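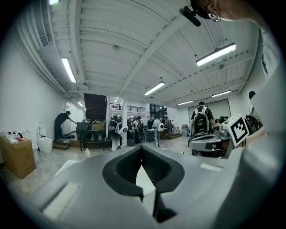
How to Take Your Blood Pressure at Home

A single reading taken in a clinic says little about your usual pressure. A set of readings taken at home, at the same times each day, is more useful to whoever is adjusting your treatment. The steps assume an automatic upper-arm monitor. Wrist models are covered at the end.

Before you start

Check the cuff size. Measure around the bare upper arm, midway between shoulder and elbow, and compare the result with the range printed on the cuff. A cuff that is too small reads high. A cuff that is too large reads low, usually by a smaller margin.

Do not smoke, exercise or drink coffee in the half hour before a reading. Empty your bladder. Sit quietly for five minutes with no television and no conversation.

Taking the reading

1. Sit in a chair with a firm back. Both feet go flat on the floor, legs uncrossed.

2. Rest the arm on a table so that the middle of the cuff is level with the heart. An arm hanging at the side will read high.

3. Wrap the cuff on bare skin, lower edge about an inch above the bend of the elbow. The tube or arrow mark follows the inside of the arm. Two fingertips should fit under the edge.

4. Press start. Keep still and do not talk until the cuff has fully deflated.

5. Write down both numbers, the pulse, the time and which arm was used.

6. Wait one minute and repeat. Record both results – do not pick the lower one.

On the first day, measure both arms. If one is consistently higher, use that arm from then on.

Keeping the log

Take two readings in the morning before any medicine and two in the evening, for seven days. Many offices drop the first day and average the rest. A log line can be as short as this:

19/02/2005, 7:10, left, 148/86, pulse 72

The Ralatura monitor stores readings but does not mark which arm was used, so keep the paper log as well.

When a reading is high

Rest five minutes and measure again. If the top number stays at 181 or higher, or the bottom number is over 120, call your doctor right away. If there is also chest pain, shortness of breath, weakness, numbness, trouble speaking or a change in vision, call 911.

Wrist monitors

The wrist must be held at heart level for the whole reading. Use one only if an upper-arm cuff will not fit.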